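Skundgate wins coastal patrol radar support order

7/28/25

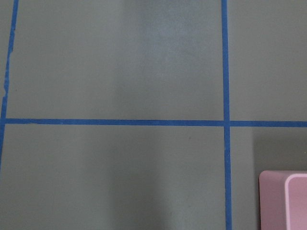 Skundgate has received a firm-fixed-price order for the overhaul and depot-level support of surface search radars carried by coastal patrol craft. The order was placed under an existing multiple-award agreement and has a base period of 12 months, with two option years that may be exercised separately. The company did not disclose its value.

Under the base period, Skundgate will overhaul 12 antenna pedestals and replace the transmit modules in each. The existing modules use a magnetron that is no longer in production, and stocks of replacement tubes are expected to run out before the craft reach the end of their service life. The new modules are solid-state and fit the existing mounting points, so no structural work on the masts is planned. Cabling between the pedestal and the below-deck processor will be inspected and reused where insulation readings are within limits.

Damel will supply the power conditioning units as a subcontractor. Michailidis, which built the original display consoles, will update the console software to accept the new video format – a change that also requires a revised operator manual and a short conversion course for crews already qualified on the older set.

Most of the work will be carried out at Skundgate's plant in Cultville. Installation and harbor trials will take place at the home ports of the craft, using a four-person field team. Each craft is scheduled to be out of service for two weeks, including alignment and a sea check against a towed reflector.

The first overhauled pedestal is due for acceptance testing in September. Test points include bearing accuracy, minimum range and recovery time after a transmit fault. Units that fail on bearing accuracy will be returned to the plant, while other faults may be corrected on board by the field team.

Spares are covered by a separate line item, which includes transmit modules, drive motors and slip ring assemblies. The option years, if exercised, would add repair of returned modules and technical support by telephone, but no further pedestal overhauls.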